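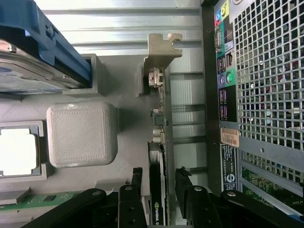 *Wrist view, Nolleck cell, graphics card task*

Hi all,

The March batch is uploading to Flarkora now, so grab it whenever you like. It's 484 episodes in total, 158 of them on the graphics card – more than I thought we'd get out of one old tower!

On the question from earlier in the thread:

> Are you still keeping the failed grasps, or do those get dropped before upload? We trained on the last Carré set and the policy had no idea what to do after a slip. Also, could the tower be turned more between takes? Ours always seems to sit the same way.

We keep them. Anything where the jaws slip or close on the wrong edge goes in with a "retry" tag, and the operator carries on from wherever the arm ended up (please don't filter those out by default, they're the useful ones). The only episodes I toss are the ones where the wrist stream drops.

As for turning the tower, yes, good point. I've set up 9 starting poses and the operator script now picks one at random. In the wrist view the jaws come in on either side of the card with the NVIDIA end in the gap, and I'd love more takes where the approach is crooked to begin with. Too many of mine are lined up nicely before the arm even moves.

Next up is the drive in the blue caddy. I'm aiming for 300 episodes, and if anybody on the Nivar side wants to take half, shout – I can send the task sheet and the pose list tonight.

Cheers from the Nolleck bench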